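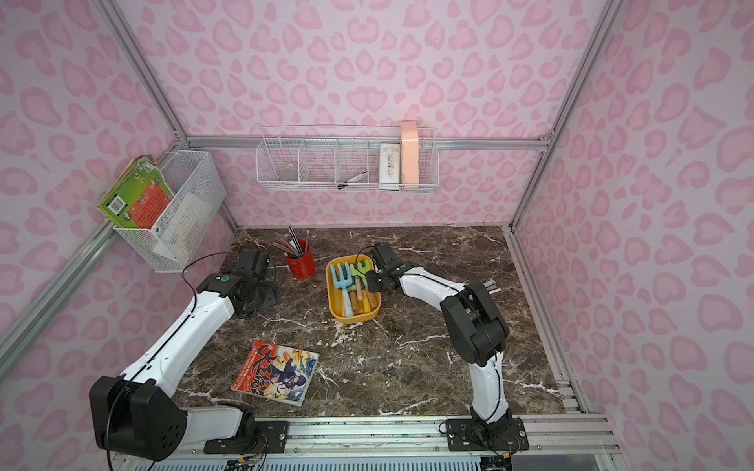

What does Telside do?

We calculate what a medicine costs and what a patient gets for this money, and we write it down so that a hospital, a health plan or a clinic can use it for a decision. Most of our work is in migraine, asthma and skin diseases.

Telside is a small health economics company. It was started by Kevser Keskin and Yoshinori Sugawara, who met when both were working on the same asthma model for different clients and found that they had two different answers. They compared their spreadsheets for several evenings. The difference came from one cell, the number of days between prescription refills. After this they decided to work together, and the refill cell is still the first one that Yoshinori checks in any model that arrives at our office.

We are now a team of 21 people. Some of us are pharmacists, some are statisticians, and a few came from hospital purchasing and know how a drug budget looks in the last month of the year.

Our work

A typical project begins with a new treatment and an old one. The new treatment costs more, and it may prevent some attacks, some hospital nights or some days away from work. We build a model that follows a group of simulated patients over time, usually 4000 of them, and we count what happens to them under each treatment. The result is given as cost per quality-adjusted life year, and also in simpler units when the client wishes it, for example cost per migraine-free day.

We look at the costs from two sides. The first is the payer, who sees the price of the drug, the visits and the tests. The second is society, which also loses something when a person must stay at home or when a parent must take care of a sick child. These two results can be quite far from each other, and we always report both, also when only one of them is pleasant for the client.

For smaller customers we prepare budget impact reports. A clinic group may want to know what will happen next year if its doctors move part of their patients from tablets to injections. For this question a large simulation is not necessary. A clear table with honest inputs is often enough, and it can be ready in up to four weeks.

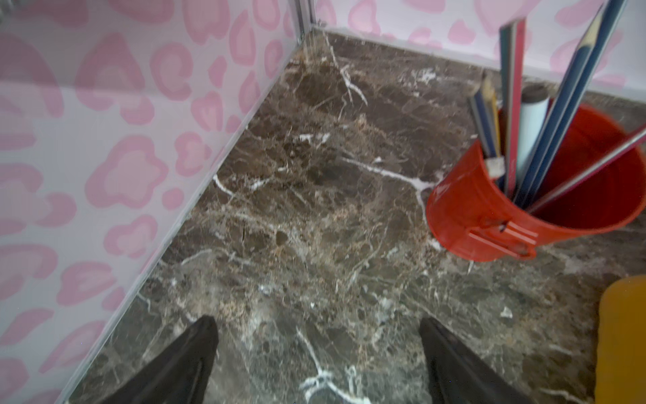 The inputs for such a table come from the clinic's own records where possible. We ask for dispensing data, visit numbers and the real purchase price after discounts, and we sign a confidentiality agreement before we receive any of it. When the clinic has no data, we take values from published studies and mark them in the report with the source and the year. We do not mix the two kinds in one column.

Our models are given to the client open. All formulas can be seen, and there are no locked sheets. Lucinda Greenberg leads our review group, and her rule is that a model must be rebuilt once by a colleague who did not make it. This takes time - clients sometimes ask us to skip it, and we politely refuse.

Pener and Prandell

We maintain two tools of our own. Pener is a library of unit costs, where each cost has a note about its origin and about who checked it. Prandell is a program for sensitivity analysis. It changes each input between a low and a high value and draws the result, so that the reader can see which assumptions are important and which are not. Both are included in our projects without an extra license. Vinzenz Baumgartner is responsible for them and he answers the support mail himself, normally on the same day.
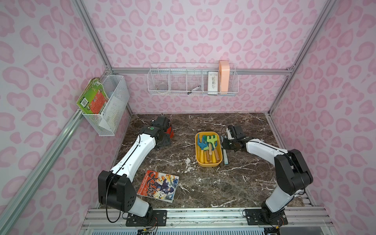

Uncertainty is the part of our reports that readers ask about most, and we try to explain it in ordinary language. A single price threshold looks very exact on the page, but it stands on many estimates, and each of them has a range. In our training course we compare the ranges with a fence around a field: it outlines the space, and inside it a person can still stand in many places. In the same way, our low and high values show the limits we have assumed, and the true cost may be at many points between them. Participants then do the exercise with their own numbers.

Training

The course is held every September, with Mitsuko Higuchi as the main teacher. It is meant for pharmacists and budget officers who must read economic reports but do not write them. Knowledge of statistics is not required. You will need a laptop with a spreadsheet program, and we send the practice file one week before.

Working with us

A first conversation is free of charge. Please write to us which treatment you are interested in, what it would replace, and when your decision must be made. New requests are discussed in our Thursday meeting, and you will receive an answer also in the case that we cannot take the project. We do not accept payment that depends on the result of an analysis.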